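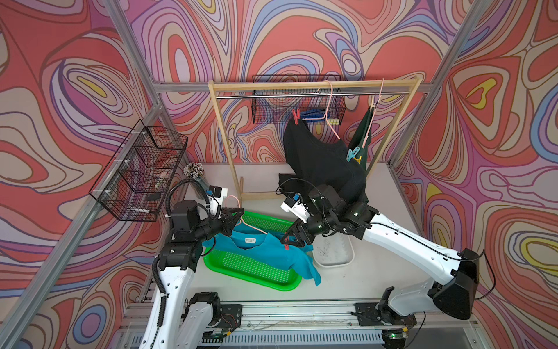 Wooden rack, pink hangers, pegs in red and teal, and the blue T-shirt on the green tray

Small T-shirts keep sliding off a tabletop clothes rack – any tricks?

Posted by Augustina Eshun in Home & Laundry
968 views

Hello all! I've gone a bit mad for tabletop clothes rails since I moved into a place with no wardrobe to speak of. The one I use is light wood with two legs, a wooden bar along the top and a shiny metal rod just under it, and I love it. It takes up hardly any room and I can see what I've got at a glance. I keep a mesh basket on the wall for odds and ends and a plastic tray with holes in it for whatever is waiting to be hung.

My trouble is the T-shirts. I use pale pink plastic hangers and anything with a wide neck works its way off one shoulder, usually overnight. I've been putting a clothes peg on the shoulder, which does hold, but then I get a little pinched bump in the fabric that shows all day. The dark green one is the worst. It's narrow, the hanger swings round, and it ends up bunched against the leg of the rack.

So, two things really. Is there a better way of stopping the slipping that doesn't leave a mark? And should I be hanging T-shirts at all, or is folding kinder to them? I've got a black one and a turquoise one that I'd like to keep looking decent. They're both cotton, fairly thin, and I wash at 30. I don't have an iron and don't much want one!

Thank you in advance, this site sorted out my curtain hems last September and I've been telling everyone about it since.

Tetteh
1,013 posts

Oh, I love a question like this. I ran the costume rail for our drama group for years and slipping shoulders were my whole life every Wednesday evening.

Pegs are fine, you've just got them in the wrong spot. If you clip on the flat of the shoulder you squash the bit everyone sees. Move the peg right in towards the neck, so it grips the collar seam and the hanger together. The seam is thicker and springs back much better. One each side if the neck is very wide. Put a scrap of clean cotton between the peg and the shirt if the pegs are new, as the strong ones bite hard for the first few weeks.

Better still, make the hanger less slippery. Wind a rubber band round each end, four or five turns, or a length of wool if you want it softer. I did a whole rail with oddments of wool and it looked lovely, all different colours. A pipe cleaner twisted round each arm works too, but tuck the ends in well or they'll snag.

For the one that swings round, check the hanger is the right width. The end of the arm should stop a little way inside the shoulder seam. If it pokes past, you get those funny points in the sleeve, and if it's far too short the shirt hangs like a rag and slides about. Children's hangers are often sold in the same colours as the adult ones and get mixed up in the shop, so hold yours against each other and see.

And do put the shirt on from the bottom! Feed the hanger up through the hem and out at the neck. Pushing it down through the collar stretches the neckline a bit every time, and a stretched neck is what slips off in the first place.

As for folding, thin cotton is happy either way. I hang what I'll wear this week and fold the rest. If you see a bump, damp it with your fingers, smooth it flat and leave it for 10 minutes. No iron needed.

Kundale

velvet hangers. end of problem

Greltora

Tetteh has covered the hangers so I'll stick up for folding, because I think it's brilliant and people give up on it too early.

Lay the shirt face down and smooth it out with your palms, sleeves flat. Fold one side in to the middle, sleeve folded back on itself, then the other side the same. Bring the hem up to just short of the collar, then fold in half again. It should stand up on its edge. If it flops, make the last fold tighter.

Stood in a row in a box or tray you can see every colour from above and pull one out without wrecking the others. Your tray with the holes would be good for that if it has a bit of a side to it. Just don't leave things crumpled in it for long, thin cotton creases under its own weight and then you really will want an iron. Even if you can't face folding straight after the wash, give each one a good shake and lay it flat.

I keep almost 200 T-shirts (football ones, don't ask my wife) and only the newest few go on hangers.

Augustina Eshun

Thank you all! Half my hangers are a smaller size than the others, and of course the green one was on a long one. I've moved the pegs in to the collar on the black shirt and I'm off to find some wool. Greltora, I've had a go at your fold and mine flops, but I'll keep at it. Does it work for long sleeves as well?

Greltora

Yes, just fold the sleeve down along the side of the body before you bring the hem up. Takes a few tries.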